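Week 4 handout: Reading trial results in the news

Most health stories rest on a single study, and most single studies are weaker than the headline. Keep that in mind for the reading this week, which covers two cold remedy trials.

The Skuvport trial enrolled 3,178 adults and reported that colds were "a third shorter". Shorter than what? The comparison group took nothing at all, so everybody in the trial knew whether they were being treated. People who know they have taken something tend to report feeling better. The paper spends one sentence on this.

The Puvutport trial used a dummy tablet and found almost no difference. It had 2,055 people at the start, and far fewer sent back the final diary. Where did the others go? If the ones who felt worst dropped out, the result means little either way – and the authors don't say.

Terms to know before the seminar:
Relative risk: sounds large, often isn't. Going from 2 in 2,000 to 1 in 2,000 is "half the risk".
Control group: ask what they were given, and whether they knew.
Endpoint: what was measured. Check that it was chosen before the results came in.
Dropout: look for the number in the tables, as the summary may skip it.

The Toom review pools both trials. Pooling two poor studies gives you a larger poor study, whatever the narrow error bars suggest. I would not put much weight on it.

For the seminar, bring one news story from September and the paper behind it. Mark every claim in the story that the paper doesn't support. If you can't find the paper, write that down too.
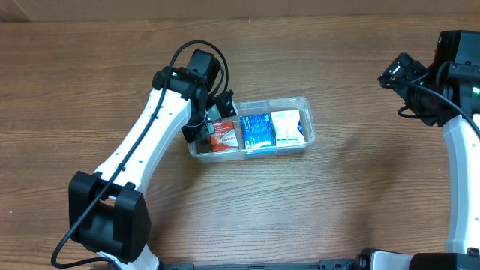 Small boxes side by side in a clear plastic tray, in both pictures.

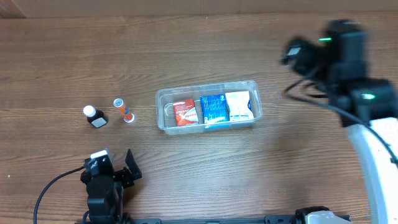
Notes by the course tutor, Kundstead evening classes. Revised Oct 22, 2026

Reading for next week: the methods section of the Skuvport paper, all of it, including the appendix on how symptoms were scored. Skip the discussion until you have made up your own mind.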